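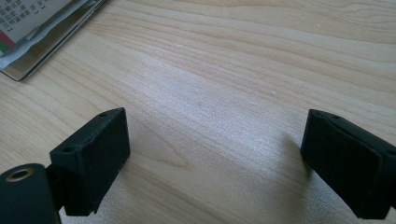
December, 9 pm. Purnalby hardwax trial, second coat. Oak offcuts from the Navickas batch, sanded to 180, vacuumed, wiped with a dry cloth. Applied thin with a white pad, excess off after eight minutes. First coat had cured two days in the back room.

Water drop test on panel 8: faint ring, gone after buffing. Panel 9 still tacky along the end grain. Leave until morning, then recoat the end grain only. Need more pads.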